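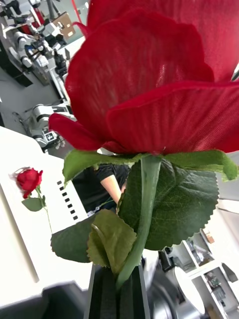 4. Preparing the stems

Applies to the Toledo fabric rose, single stem, red, supplied with the Neltano table arrangement set. Complete section 3 (vase and insert) before starting.

4.1 Unpacking

1. Cut the band at the lower end of the bundle. Keep the blade away from the leaves.
2. Hold each rose by the stem, below the lowest leaf. Do not lift by the bloom or by a petal.
3. Lay the roses on a clean, flat surface with space between the blooms.

NOTE: The set contains 7 roses. If any are missing, see section 9, Missing parts.

4.2 Shaping the bloom

Petals are woven fabric and may be flattened after storage. Shape them by hand before the stem is cut or inserted.

1. Hold the stem upright in one hand.
2. Starting at the center, ease each layer outward with the thumb. Work in one direction around the bloom.
3. Turn the edges of the outer petals outward. The curl does not have to be equal on every petal. An outer petal that droops slightly is normal.
4. Check the bloom from below as well as from above. Petals folded against the base are hard to see from the top.

CAUTION: Do not pull on a petal to straighten it. The petals are glued at the base and cannot be refitted.

If a fold remains, apply steam at the lowest setting for 3 seconds, holding the steamer at arm's length. Let the fabric cool before touching it. Do not use an iron.

4.3 Setting the leaves

1. Spread the leaf directly under the bloom so that it lies across the stem like a collar.
2. Bend the lower leaves away from the stem at the joint. Support the joint with a finger while bending.
3. Where two leaves overlap, bring the lighter one to the front.

NOTE: Leaves differ in shade from dark green to olive. This is part of the design and is not a fault.

4.4 Cutting to length

Stems are supplied over length. For the tall Comar vase, use them uncut. For the low vase, proceed as follows.

1. Stand the rose beside the vase with the lowest leaf just above the rim.
2. Mark the stem level with the base of the insert.
3. Cut at the mark with wire cutters. Wear eye protection and point the cut end down.
4. Cover the cut end with one of the caps from bag 2.

CAUTION: The stem contains wire. Scissors will be damaged and will leave a sharp end.

4.5 Inserting

1. Place the tallest rose in the center hole. Push from low on the stem until it stops.
2. Add the remaining roses from the center outward.
3. Place any small roses last, at the rim, where the larger blooms do not hide them.
4. Turn each stem until its bloom faces outward.

4.6 Cleaning

Dust with a dry, soft brush, working from the center of the bloom to the edge. For heavier dust, use Drident fabric foam (part 725) on the leaves only. Test on the back of one leaf first. Do not soak any part of the rose. Red dye may transfer to light surfaces if the petals become wet.

Continue with section 5, Fitting the base cover.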